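Clearing the table is still the hard part

Household robots can now carry a bowl. Whether they can be left alone with one is a separate matter.

By Tanko Balogun

Ask a company selling floor-cleaning machines when the rest of the house will be automated and the answer tends to be a date. Ask the people who work on arms and hands and the answer tends to be another question: which chore, in whose kitchen, and with how long to do it?

Vacuuming was solved early for a plain reason. The machine needs to touch only the floor, the floor stays where it is, and a missed corner costs nothing. Clearing a table has none of those advantages. The objects differ in size, weight and stiffness. They lean on one another. Some break. The order in which they are picked up matters, and a mistake with the first one changes the position of the next three.

Fladetti, a small firm that builds control software for two-armed machines, treats table clearing as its standard test. The task as written takes up one line: move everything on the table to where it belongs. The scoring sheet runs to 22 entries, most of them ways to fail. A dropped object is one entry. An object set down on top of another is a different one. Dragging the tablecloth has an entry to itself, and engineers at the firm say it is used more often than the one for drops.

Bowls

A bowl is awkward for a gripper. A flat-sided box can be squeezed between two parallel surfaces and will stay there. A bowl curves in two directions and is widest at the top, so fingers closing on the outside wall tend to slide down it. The reliable hold is at the rim, with one finger inside or over the edge and the others against the outer wall. The same hold puts all the weight to one side, and the bowl then tilts. An empty bowl may tilt as much as it likes. One with soup in it may not.

Approach also matters. To take the rim, the lower finger has to come in close to the cloth without pressing on it. A few millimetres too high and it strikes the wall of the bowl and pushes it away. A few too low and it gathers up fabric. Cameras mounted near the wrist help with this last stretch, as the view from the head is often blocked by the machine's own arm.
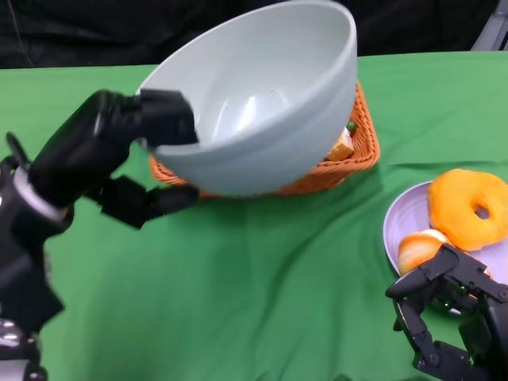
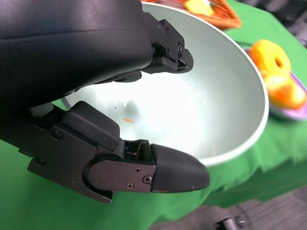
A pale bowl, a woven basket and a plate on a green cloth, with black robot fingers at work.

Numbers that flatter

Success rates in this field need careful reading. A machine that completes a single grasp 20 times out of 20 has done well, but a table may call for a dozen grasps, and small error rates multiply along the way. Prokmont, which runs trials for firms considering this sort of equipment, asks for 1,000 consecutive attempts before it will quote a figure to a client. It also insists that the objects be moved between attempts by someone who does not work for the supplier. Rates drop when that rule is applied. They drop again when the lighting is changed.

Time is the other figure to look for, and it is often missing from demonstration footage, much of which is played back faster than it was recorded. In the trials Prokmont has run on two-armed machines, clearing one small table has taken more than four minutes. A person does it in well under one, while talking.

Slowness may not matter much at home. A machine that takes all night to put the supper things away has still put them away by breakfast. It matters a good deal in a canteen, where tables have to be turned over, and on a shop floor, where every station waits on the one before it.

Where the work is going first

For that reason the first paying customers are in neither place. Eze, a supplier of packed gift hampers, has a pair of arms filling baskets with the same set of goods for weeks at a stretch. Each item arrives at a known position. A worker checks every basket and corrects perhaps the bow or the angle of a jar. The arms are slower than the people they stand beside, but they run through the evening, and the firm counts that as the gain.

Sulleck, which makes hands, sees the same pattern in its order book. Buyers with fixed goods and fixed positions come back for a second unit. Buyers who wanted one machine for mixed tasks generally return to the people they already employ and ask for a quotation again the following year. The company has since put its effort into finger pads that can be changed in the field. Pads take the wear, and a worn pad slips on glazed surfaces long before anything else in the hand needs attention.

For the home, the gaps are well known: recovery after a slip, handling of liquids, cleaning of the hand itself, and price. The first is the one that Fladetti is spending on this year. Its test table now includes a stage in which an object is knocked out of the gripper on purpose, and the machine is scored on what it does next. At present it usually stops and waits.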